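Droleo Bin-Picking Research Cell
Product page / Cells and workstations / Droleo

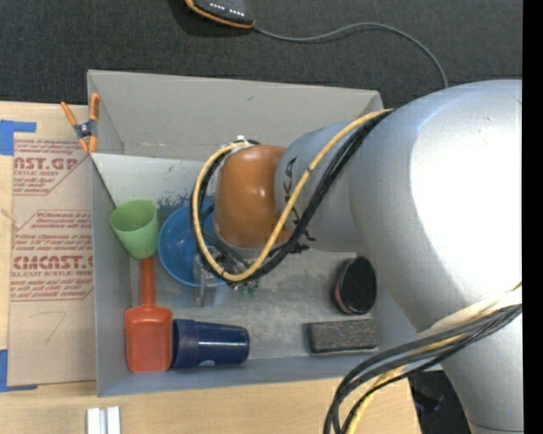 Droleo cell at work over the standard gray bin, mixed household set.

Droleo is a bin-picking cell for labs that would like to publish something this year. You get the arm mount, the bin, the object set, the grasp-ranking software and a manual that Toivo Ahonen has rewritten 5 times and still isn't happy with.

The method

Most picking software scores every possible grasp and takes the best one. Droleo does the same, then asks a second question: if this grasp fails, how much worse will the pile look afterward? A grasp that might shove a cup into the corner gets marked down. One that misses and leaves everything roughly where it was gets a pass. Amarachi Isah, who came up with it, calls this "regret ranking." Marketing asked for a friendlier name and was told no.

The result

We ran 2214 pick attempts in March with the ranking on and the same number with it off, using the same objects and the same bin. With the ranking on, the arm needed a human to reach in and rearrange things 44 times. With it off, 400 times. First-try success hardly moved, and we say so in the paper, in a paragraph Suleiman Eze wanted shorter. If all you care about is first tries, save your money.

What's in the object set

Cups, a bowl, a toy shovel and assorted other things you could find under a couch. Cups are where the method earns its keep, as a cup on its side has opinions about where it wants to go. The shovel is there for its long straight handle, which gives the planner plenty of places to grab and very few good ones.

Replacement objects are sold singly. People lose the shovel.

What you supply

An arm with a wrist flange that fits our adapter plate (drawings on request)
A sturdy table
Clamps for the bin. Any spring clamp from the hardware store will do
Patience with cable routing. Leave a generous loop at the wrist, then leave a little more

Known limits

Clear objects are still bad. Soft bags are worse. The ranking adds a short pause before each pick, and visitors tend to assume the thing has crashed. The bin scuffs with use, and we don't replace it for looks. Ours is well worn and the vision model doesn't care.

Options

Grotex finger set: spare fingers for the Droleo gripper
Karras logging add-on: keeps every attempt, including the embarrassing ones
Extra bin, gray. There is no other color

Ordering

Drovimex builds these in small batches. The next batch closes 12th July. Write to Ifeoma Adeleke in sales for a quote, or to Mackenzie Lavoie if you want the raw trial logs before you commit. They're free, and they're long.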